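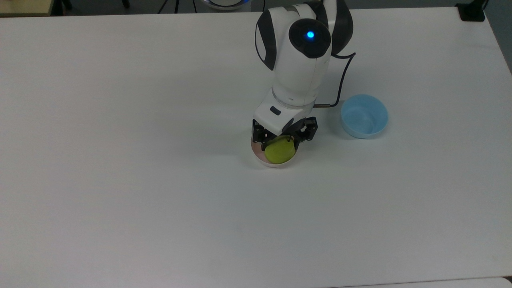 Part 4: Recording your first set of examples

June, by the Begay docs desk
85 shares | 16 comments

By now you should have the arm powered up, the camera feeding into Plamuseck, and a clear table to work on. This part of the guide gets you from there to a first batch of recordings the learner can train on. I'll use the fruit-and-bowls task all the way through because it's the one I start everybody on. Pick the fruit out of one bowl, put it in the other one, done. It's dull to watch and great for learning on!

Before you start

Set aside a morning. The recording itself goes pretty quickly once you get into a rhythm, but the first hour always disappears into small stuff (logging in, finding the right folder, moving a lamp). You'll need:

- two bowls in different colors, wide enough for the open fingers to fit over
- one piece of fruit, or a fake one if you'd like it to last the week
- a plain tabletop with nothing else in reach of the arm
- the Bimutitz hand controller, charged

Caution: Keep your free hand off the table any time the controller light is solid. If you need to fix something, let go of the trigger, press Hold, and wait for the light to blink. Then reach in.

Setting up the task

1. Open Plamuseck and choose New Task. Type the instruction the way you'd say it to a person, such as "move the fruit from the pink bowl to the blue bowl." Use the same words every time. I once had three spellings of the same task in one folder and it took me most of an afternoon to sort out.

2. Place the bowls. Leave a gap between them so the hand can come down beside one without bumping the other, and make sure both of them show up whole in the preview when the arm is parked.

3. Drop the fruit in the starting bowl and let it settle wherever it wants. Off to one side is fine. You want some of that variety in your set.

4. Move the arm by hand controller to the ready position and press Save Start. Every recording begins from here.

5. Check the cable at the wrist. Turn the hand slowly both ways and watch that the loop has slack and doesn't catch on anything.

Recording

6. Press Record and wait for the beep. Motion before the beep isn't saved, so if you jump the gun you'll get a clip that starts in midair.

7. Bring the open hand down over the fruit with one finger on each side. Go slow for the last little bit. The learner copies your speed along with everything else, and if you rush the approach it will happily rush too.

8. Close the fingers until they touch, then squeeze a hair more. Pause there – a short beat is plenty – before you lift.

9. Lift straight up until the fruit clears the rim, carry it across, lower it into the second bowl and open the fingers. Please don't drop it from height! It bounces, and then you're chasing a pear.

10. Return to the ready position and press Stop. Plamuseck asks you to mark the clip Good, Fixed or Toss.

Note: "Fixed" means you missed or slipped and then recovered on camera. Keep those. I used to toss every one of them and ended up with a robot that had no idea what to do after a bad grab. If you gave up partway, or you reached in yourself, that's a Toss.

11. Swap the bowls' jobs or slide them to new spots every 7 clips. Small moves are fine, and so are big ones, as long as the arm can still reach without stretching out all the way.

12. Keep going until you have 70 clips marked Good or Fixed. You can add more later, up to the limit on your plan, but I'd train once at this point and see what you've got.

Checking your work

Play back a handful at double speed. I look for clips where my hand wobbled, where the fruit was out of sight the whole time, or where the shadow of my own head slid across the table. The hand will always cover part of the bowl during the grab, so don't throw a clip out for that.

When you're happy, press Send to Nindbridge and leave the window open until the bar fills. If the upload stalls, close the preview pane and try again. It picks up where it left off.

Caution: Park the arm and press Hold before you walk away from an upload. The controller stays live otherwise.

Related in this guide
Part 3: Lining up the camera
Part 5: Training and your first test run
Wrist cable care
Renaming tasks without losing clips
What the controller lights mean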